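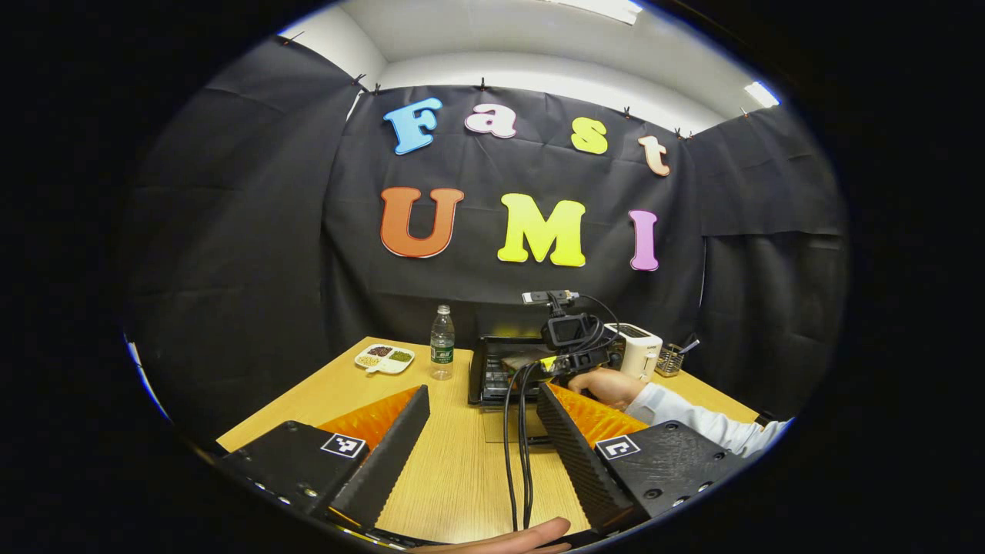 *Last updated: August 14, 2020*

In May the cafeteria at Trodano's Grokside building started moving the short-order counter over to arms. I work the breakfast shift there, and people keep asking me what changed, so I'm writing it down.

We used to put out 300 breakfasts a morning with 4 people on the line. Now it's 2 on the line and 2 at the practice tables, where we do kitchen jobs by hand with the grippers so the arms can learn from us. No one was let go. The pay is the same, but the early differential went away for the table people, and I miss that money.

The goal is 2,000 recorded runs before Wattimena, the contractor, switches on the second station. 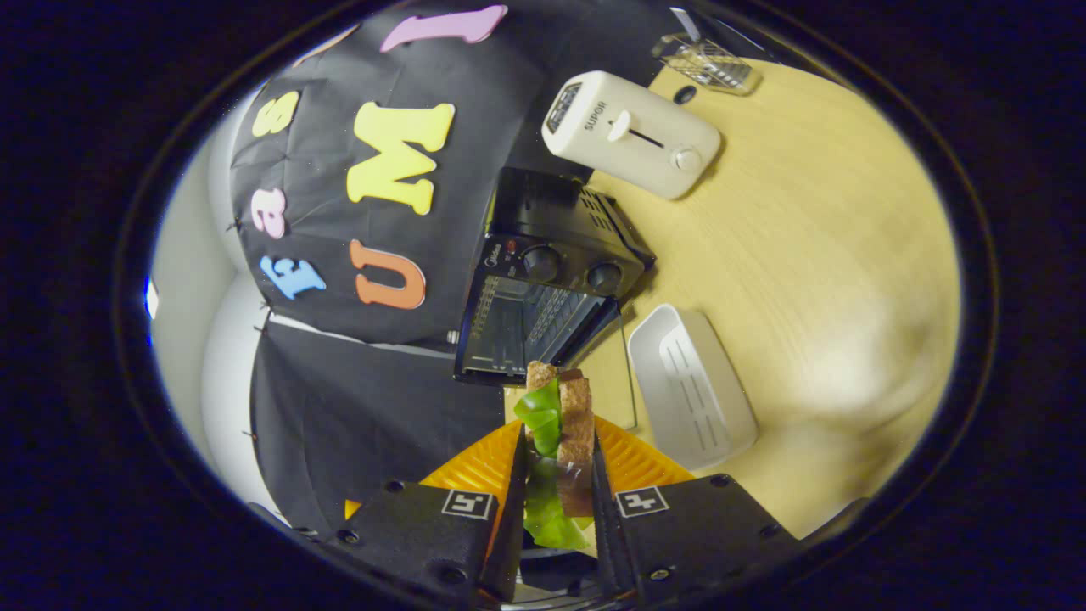

My wrists took a while to get used to the work. On the line I'd build a sandwich without thinking about it. With the gripper I have to think about how hard to squeeze. Toast holds up fine standing on its edge between the fingers, but the green stuff slides down between them. On the line I'd tuck it back in with a thumb.

I go back on the line next month. I asked to keep one table day a week and haven't heard yet.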